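Wednesday, October

Humidity log, back room. Dehumidifier on the low setting since 6 a.m.

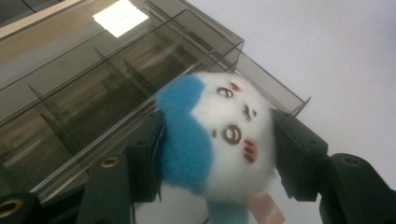
Readings

Started at 71 percent, down to 64 by noon, 61 at supper. Outside air was damp all day, so the door stayed shut. The tank holds 6 liters and was nearly full when I emptied it. At the plug meter the unit draws 306 watts with the compressor running, 355 for a few seconds at startup. The manual says 200 on fan only. I have not tested that.

Wall

The north corner still reads high on the pin meter. Two spots near the baseboard, same as last week. Idalina Tavares thinks the gutter bracket has slipped and water is running down behind the downspout. Plausible. The stain is on that side and it gets worse after wind from the west. She lent me her long ladder - it is in the hall and I have hit my shin on it twice.

Paint

Did not open the can. Primer needs the plaster below the limit on the label, and the corner is not there yet. Moved the bookcase out a hand's width so air can get behind it.

Other

Called the Erisgate hardware store about the bracket. They have the old size in steel only. Liliana wants the room by the end of the month for her sewing table. Told her I would know more after the next dry spell. Filter rinsed and put back. Bed at ten.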